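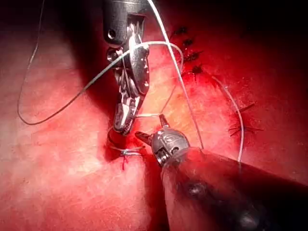

Why are police incident alerts reaching our newsroom after the road has already reopened?

The alerts are being held in the Flotix digest queue, and they stay there until the next digest goes out, which can be up to 30 minutes after the police feed has published them.

Ticket 2835
Opened: 11 October 2024
Opened by: Imani Mollel, Nirnetti local news desk
Handled by: Felista Mussa, Flotix support
Product: Flotix incident alerts, newsroom plan
Status: Resolved, one item being watched

Original message from Imani

Hello there, and thank you in advance to whoever picks this up. We're a small desk looking after Plisterard and the farms out past Ghanem, and we lean on your alerts more than we probably should. Until last week they'd come through on the overnight phone almost as soon as the police put something up. Now they turn up late and in clumps. Last night there was a break-in at the hardware shop on the main street, with a cordon and detectives asking for dashcam footage, and by the time our phone buzzed the cordon was down and our neighbours at the other station had already read it out on air.

I've restarted the phone, signed out and back in, and checked the colour of the little status dot (green the whole time). I also had a look through the settings, but I'm a reporter and I didn't want to fiddle with anything I couldn't put back! The same alerts show on the website straight away when I refresh it by hand.

Reply from Felista

Hi Imani, thanks for such a thorough note, and I'm sorry about the hardware shop story. The bit about the website is really useful. If the page is up to date and the phone isn't, the police feed is coming in to us fine and the hold-up is somewhere between our server and your handset. Could you tell me which alert group the overnight phone belongs to? You'll find it under Desk, then Devices, at the bottom of the list.

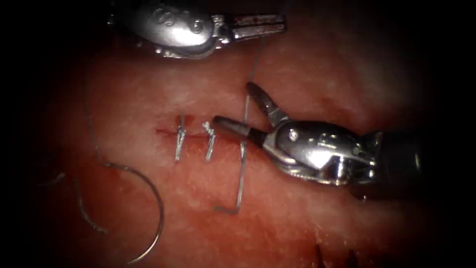 Can one phone belong to more than one alert group?

A phone can sit in as many groups as you like, but it follows the slowest delivery setting of any group it's in.

Reply from Imani

Right, so I had a look over my morning cuppa and the overnight phone is in two groups, "Breaking" and "Court and sentencing". I only remember setting up the first one. The court group would have been added for the January trial listings, I think, back when we were sending a reporter to the magistrates most mornings, and it must have been left sitting there. It's marked Digest. Does that matter?

Reply from Felista

It matters quite a lot, and I think you've found it for us! Groups were kept apart in the old version of the app. The update last week merged them on each device, so your court digest has been pulling the breaking alerts in with it. I checked your account from our side and there were 387 alerts sent as digest items that should have gone out on their own.
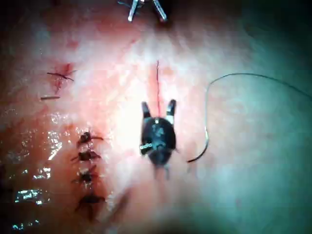
Grasping instrument with its jaws open over soft tissue.

What I'd suggest, in this order:

1. Open Desk, then Devices, and choose the overnight phone.

2. Remove it from "Court and sentencing". The group itself stays put, along with its saved searches, so you won't lose your hearing dates.

3. Leave it in "Breaking" and check that delivery says Immediate. If it's greyed out, close the app completely and open it again.

4. Press Send test alert and wait for the tone. It's a plain notice with no location in it, so it's safe to do with the studio phone beside you.

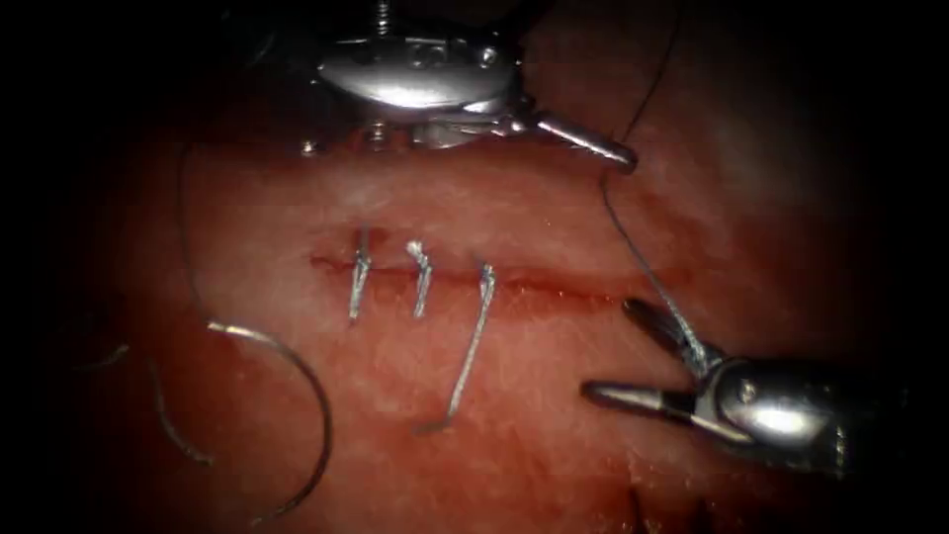

5. Add the day desk computer to "Court and sentencing" so somebody still gets the listings — they'll arrive there as a digest, same as before.

Reply from Imani

All done, and the test alert came through before I'd put my cup down. We've since had a real one too, an appeal over a stolen ute near the Ghanem turn-off, and it landed on the phone while I was looking at the same notice on the website. I rang the police media line to confirm it as usual and we had it in the next bulletin. Such a relief.

One small leftover. The older alerts have all come through again in one go, so the phone thinks there's been a crime wave in Plisterard. Is it safe to clear them?

Reply from Felista

Lovely news about the bulletin. Please do clear them, your archive on the website keeps its own copy. I've reported the merged groups to our app team and I'm keeping a watch on your account through the next update in case the overnight phone gets put back on Digest. If it does, just reply to this ticket and it'll come straight to me.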